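4. Table tasks: bag and bowl

Bokavent sells the two-arm kit as ready on day one. Allow longer. These steps were rewritten in January by Retno Entili at Piltstead.

1. Lay the dark mat and stand the bag at the right-hand end, open at the top.
2. Put the bowl on the left of the mat.

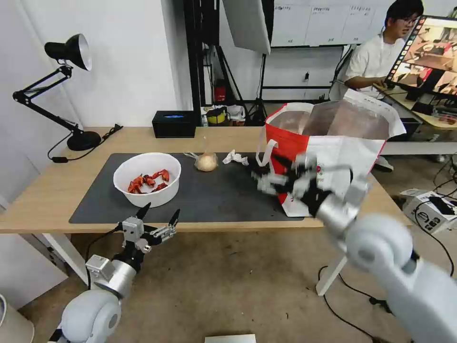 3. Run the arms at the slowest setting. The brochure speed may suit a brochure.
4. Start with one item between bowl and bag. Add a second only after a clean run.

Note: the sales sheet claims 382 grasps without a fault. We have not seen the log.
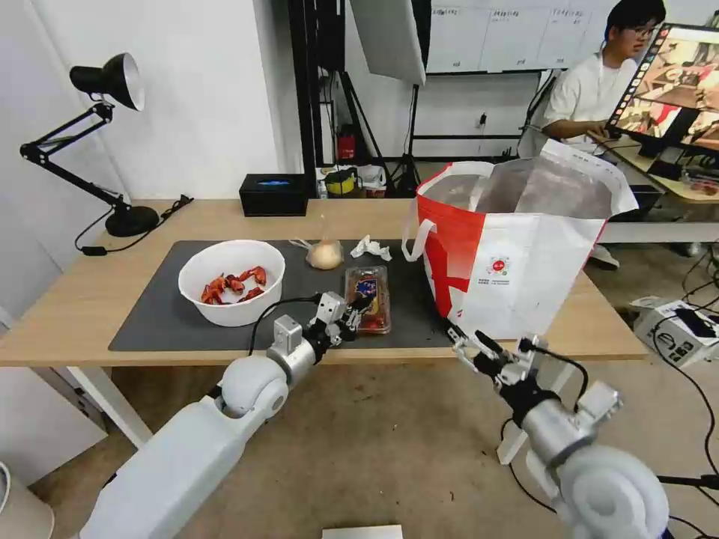
5. Check that each cable has slack through the full reach of its arm.

Caution: keep hands off the table while the arms are powered. Do not trust the soft stop alone.

6. If a grasp fails 2 times, stop and reset. Error 316 is supposed to clear itself; restart anyway.
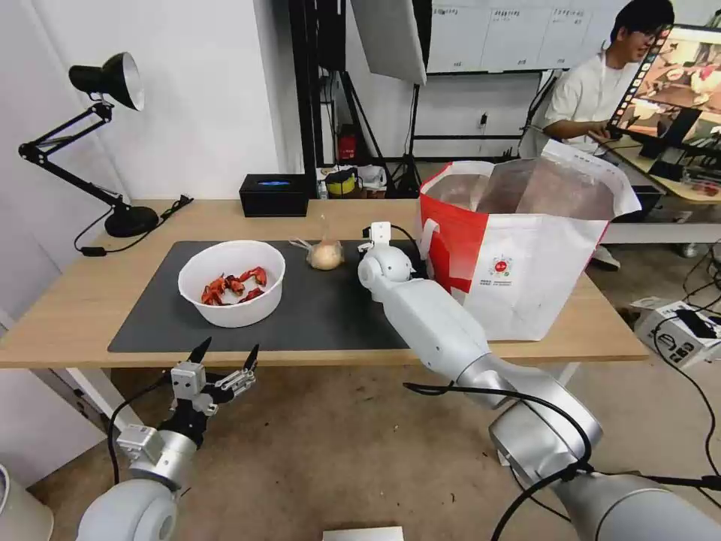
Fig. 4c. Right arm beside the wrapped bulb, bag behind.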